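## 3. Den Nileck-Zähler in Betrieb nehmen

So, jetzt wird es endlich praktisch. Im vorigen Abschnitt habe ich ja lang und breit erklärt, warum ich den Stromverbrauch im Homeoffice überhaupt mitschreibe (Stichwort Nebenkostenabrechnung im November, grrr). Jetzt kommt das Messgerät an den Schreibtisch. Ich benutze den Nileck mit der Viltent-App, Version 5. Mit Version 3 geht es auch, da heißen ein paar Menüpunkte aber anders.

**Achtung:** Bitte nie zwei Steckdosenleisten hintereinanderstecken! Der Zähler gehört direkt in die Wandsteckdose und die Leiste dann in den Zähler. Heizlüfter, Wasserkocher und Ähnliches haben an dieser Leiste nichts verloren.

1. Alles herunterfahren, was an der Leiste hängt. Den Rechner wirklich ausschalten, Standby reicht nicht.
2. Stecker der Leiste aus der Wand ziehen und den Nileck einstecken. Er piept einmal kurz und zeigt dann vier Striche.
3. Taste **SET** gedrückt halten, bis die Striche blinken. Bei mir dauert das gefühlt ewig, also nicht zu früh loslassen!
4. In der App auf *Gerät hinzufügen* tippen und den Code 1289 eingeben. Das ist der Auslieferungscode, den ändern wir in Abschnitt 4.
5. Leiste in den Zähler stecken und so hinlegen, dass man an alle Steckplätze kommt und nichts unter Zug steht.

Ich lege die Leiste gern oben auf den Tisch, solange ich noch umstecke und teste. Unter den Tisch kann sie später immer noch, und man kriecht nicht für jedes Netzteil auf dem Boden herum.
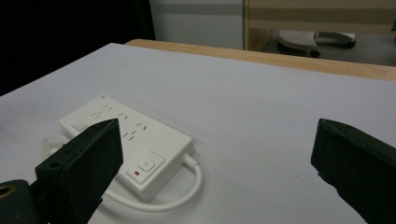 ### Die erste Messung

1. Zuerst nur den Monitor anschließen und einschalten. Kurz warten, bis sich der Wert beruhigt hat, dann in der App *Momentwert speichern* antippen.
2. Danach den Rechner dazunehmen und wieder speichern. Die App zieht den ersten Wert selbst ab, man muss also nichts rechnen (zum Glück).
3. So geht es weiter mit Lampe, Drucker, Ladegeräten und was sonst noch so herumliegt.
4. Zum Schluss einen normalen Arbeitstag lang durchlaufen lassen und die Tagessumme notieren.

> **Hinweis:** Springt die Anzeige wild hin und her, lädt meistens gerade ein Akku. Einfach voll laden lassen und die Messung wiederholen.

### Wenn die App nichts findet

Fehler 313 heißt, dass Handy und Zähler in verschiedenen Netzen stecken. Bei mir war das Handy im Gastnetz, und ich habe mehr als 3 Stunden gesucht, bevor ich darauf kam! Also: ins Heimnetz wechseln, App schließen, neu öffnen und ab Schritt 3 oben noch einmal anfangen. Bleiben die vier Striche stehen, den Zähler kurz aus der Wand ziehen und wieder einstecken. Gespeicherte Werte gehen dabei nicht verloren, die liegen in der App.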